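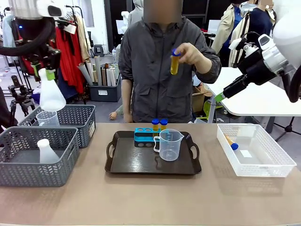 Sorting sample tubes at the Purkmont studio

Apr 18, 2022

The bench supervisor at Purkmont has kept the same table layout since September. Racks go in the center on a tray, bottles and measuring vessels go to one side in gray baskets, and tubes that have left the rack go to the other side in a white one.

"The tray is there so the rack can be moved with everything standing in it," the supervisor said. "You take it by the two handles. If you lift a rack by its top tier you will tip a tube sooner or later."

The studio shares its floor with a clothing store area and a stock of rolled paper, and bench space is limited. Baskets were chosen over drawers after a trial with units from Saltora. The drawers held more, but staff left them open and worked around them.

"With a basket you see what is in it from where you stand. I don't want labels doing all the work. We do use labels, small ones, and they get replaced when they curl."

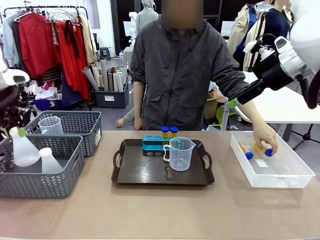

Tubes in the white basket at the end of the table, with the rack on its tray in the center.

Purkmont handles 3840 tubes a year, most of them for Visser, in batches of 40. A batch is split across several racks, and only one rack is allowed on the table at a time. Asked why tubes are laid down in the basket, the supervisor said the caps are checked for tightness first, and that a tube lying on its side shows a bad cap sooner than one standing up.

"Hand-tight, then a quarter turn. People who come from kitchens overtighten. People who come from offices don't tighten at all."

The measuring jug stays beside the rack. A second vessel is kept in the rear gray basket. Bottles stand upright in the front one, spray bottles included.

A full reset of the table takes 55 minutes when it includes wiping out the baskets. The supervisor would like to bring that down, and has asked Stitesport for a price on 2 more trays with the same handles. The order had not been placed at the time of the interview.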